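Lendbridge Assisted Handling Project
Second progress report, gripper comparison
Date: 2019-01-21
Prepared by: Juniper Holloway
To: Samer Abou Jaoude, grants office

Where we are

You asked in your last letter whether the money spent on the second pair of fingers had been worth it. My answer today is that I don't know, and I would be wary of anyone on this project who tells you they do. The fingers close, they hold things, and they look good in a short clip. None of that was ever in doubt.

We are comparing two finger sets on the same arm. The Pukar set is the wide curved kind with padding on the inner faces. The Sugawara set is narrower and stiffer, and costs a good deal more. The grant covers 600 grasp attempts for each set, split between drink cans and the handles of shopping bags. The Pukar runs are finished. The Sugawara runs are 40 attempts in, which is too few to say anything useful.

What I trust so far

Cans are easy as long as they lie with open space on either side. Once a can sits against another one, the wide fingers have trouble getting down past it, and the operator ends up nudging things apart first. I have asked for nudges to be logged as a separate column. In the August report they were folded in with clean grasps, and that made the numbers look better than they were. Please treat those numbers with caution until I send the corrected sheet.

Rope handles are another matter. A soft handle will go into almost any pair of jaws. What we care about is whether it stays there when the bag has weight in it, and the current test plan says very little about lifting. I raised this at the start and I am raising it again.

What I don't trust

The Catemcombe controller reports a "secure" grip based on motor current. It says this about a handle pinched right at the tips, and it says it just as happily about a can held square. I would not pay for that feature as it stands. We now score every attempt by eye from the wrist camera and ignore the controller's verdict.

Padding wear is also a worry. The supplier's sheet promises a long life and gives no test behind it. We have started keeping a wear log – late, I admit – and it should have been in the plan from day one.

Money and next steps

Spending is on budget. We need four more weeks of bench time to finish the Sugawara runs. I am not asking for a third finger set, although one has been offered to us at a discount. I would like to see one honest comparison finished before we start another.

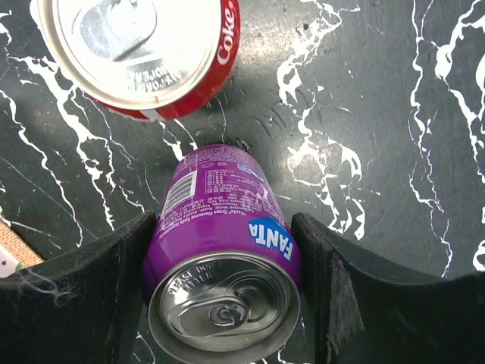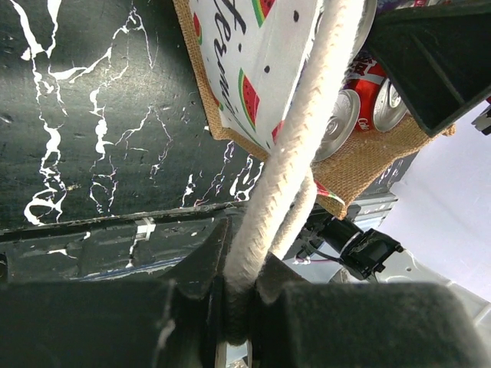 Wrist camera views from the bench. First, a purple Fanta can between the fingers; second, the rope handle of a burlap tote with cans in it.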